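The Room on Jusier Street

Neema Were left on a bus with two bags and $332. She had counted it at the kitchen counter the night before, put $200 in an envelope inside her left boot, and kept the rest in her coat.

She had picked the town off a list. It was called Clirkia, and the list said rents were low and the cannery was hiring. That was enough. She was 31 and had been sleeping on her brother's couch since October, and his wife had started folding the blankets before Neema was fully out of them.

The ride took eleven hours. She ate crackers and an apple and didn't buy anything at the stops. At the second one a man tried to sell her a phone charger. At the third it rained, and she stayed in her seat.

Clirkia had one main street and a river behind it. The bus let her off in front of a closed shoe store. She asked a woman sweeping the sidewalk where a person could rent a room by the week, and the woman pointed with the broom handle. Up the hill, Jusier Street, the house with the green steps. Ask for Erick Temba.

Erick Temba was eating soup when he came to the door. He had the spoon in his hand.

"Ninety-two a week," he said. "Heat's included. Hot plate's allowed if you keep it off the rug."

"Can I see it?"

He took her up. The room had a bed, a chair, a sink, and a window that looked at the side of the next house. There was a calendar on the wall from two years back. She turned on the tap and let it run until it went from brown to clear.

"Is there a deposit?"

"Have you got a deposit?"

"No."

"Then there isn't one," he said, and went down to finish his soup.

She paid him for one week out of her coat. When he was gone she sat on the bed with her boots still on and did the arithmetic. Her ticket had been paid for already, out of selling the bike. Three thirty-two less ninety-two was two hundred and forty. Two more weeks, if she ate, and she would have to eat.

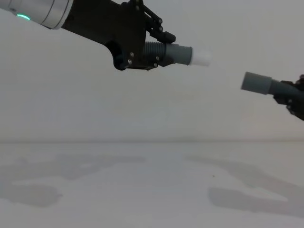
The cannery wasn't hiring, Bhattacharjee told her the next morning through the window of the gate office. It hadn't been hiring since winter, and whoever wrote that list ought to come and stand at this window for a day.

"Is anyone hiring?" Neema asked.

"Try Kemau. The laundry, down by the bridge. They do the sheets for the hospital. It's hot work and people quit."

She walked down to the bridge. Kemau was a long brick building with its doors propped open and steam coming out of them. A supervisor with a pencil behind her ear asked whether she could lift fifty pounds, and Neema said yes. The supervisor asked whether she had a local address. Neema gave the house number on Jusier Street and was pleased at how easily it came out.

"Start at six tomorrow," the supervisor said. "Payday's every other Friday. You just missed one."

So that was two weeks. Neema bought rice, onions, a bag of dried beans, salt, and a used pot from the church shop. She wrote each price on the back of her bus ticket. The pot had a dent in it and didn't sit level on the hot plate, so the rice cooked faster on one side.

The work was what Bhattacharjee had said. She fed sheets into the press with a girl who hummed and didn't talk. Her forearms turned pink by noon. She drank from the tap in the break room and ate cold rice out of a jar, and in the evenings she climbed the hill and lay on the floor with her feet up on the chair.

On the eighth day she took the second week's rent down to Erick Temba. He was in the kitchen with the radio on. He counted it, then opened a drawer and put it in with some string and batteries.

"You're at the laundry," he said.

"Yes."

"You smell like it. My mother worked there." He turned the radio down. "There's a bus back on Sundays, if you're wondering. Some people ask."

"I wasn't wondering."

"All right."

He had a loaf on the counter and he cut her the end of it, four slices thick, and wrapped it in a paper napkin. She took it upstairs and ate half of it standing at the sink.

Afterward she got the ticket out and turned it over. The back was full, so she took the old calendar off its nail and found that the reverse side of each page was blank. She wrote the rent at the top of the first one. Under it she wrote bread, and next to bread she put a zero.

Then she set the alarm for five and washed the pot.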